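Suture Thread Notes, a small collection about stitches

README for the October 8, 2026 release
Maintained by Adel Sqalli

What's in the folder

Short written notes and still pictures about suturing: the thread, the needle, the bite, the loop, the knot. I started it because I love looking closely at stitching of every kind (I came to it from bookbinding, of all places) and wanted somewhere to keep the vocabulary straight. It has grown to 887 picture notes in 16 text files, and I'm still finding new things to be delighted by in a piece of thread.

Each note covers one moment. It says where the thread runs, what is holding it, and what the incision line looks like there. Nothing fancier than that. If a note is unsure of something, it says "unclear", and please leave it that way when you edit.

Words used in the notes

arc: thread lying in one wide open curve
loop: thread that goes up and comes back down, with a definite top
leg: either side of a loop
tail: any loose length not being held
swaged end: the end of the needle where the thread is joined on
bite: the needle's path through the tissue, from one side of the line to the other

The difference between an arc and a loop caused more argument than everything else put together. The Gradham notes called both of them loops until July, so 200 of those had to be read again. Worth it!
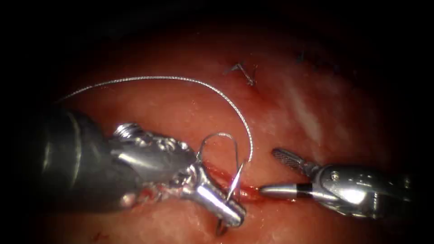
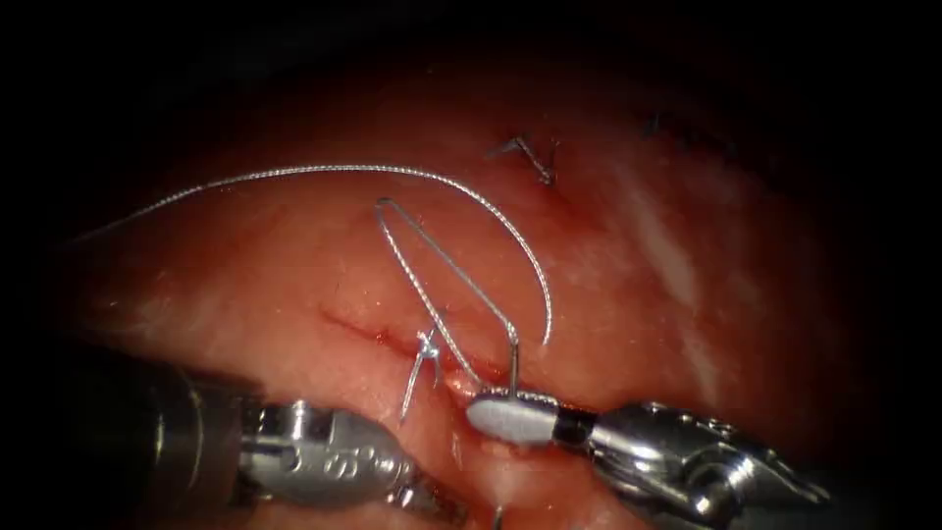
Gradham set, vol. 3

Both have that lovely silvery braided thread, and they make a good pair for learning the words. In the first, the needle is at the very edge of the incision and the thread goes over the tissue in a wide arc before coming back to meet it. Whether the needle is going in or coming out I can't say, so the note has "bite: unclear". In the second there is a proper loop, tall and narrow like a hairpin, with one leg running back towards a knotted stitch in the incision and the other held in the right-hand jaw. The long loose length across the upper half gets its own line as a tail.

Please keep "braided" as the only word for the texture. We had "ropey", "plaited" and "beaded" in the early files and searching was hopeless.

How the files are laid out

One note per paragraph, blank line between. The first line is the note number and set name (Gradham, Govico or Erkau). Then thread, needle, tissue, in that order. Skip a heading if there is nothing to put under it. The Erkau files still have tissue first, sorry, I'll get to them.

Known gaps

Very few notes on cutting the thread. Hardly any on interrupted stitches in the Govico set.
Thread material is left blank throughout. You can't tell it from a picture and I'd like us to stop guessing.
Shaikh spelling list not merged yet.

Not for clinical use. These are notes about looking at thread, and they won't teach anyone to close a wound.

Corrections are very welcome, especially from people who sew for a living, in theatre or out of it. Send the note number and the new wording together.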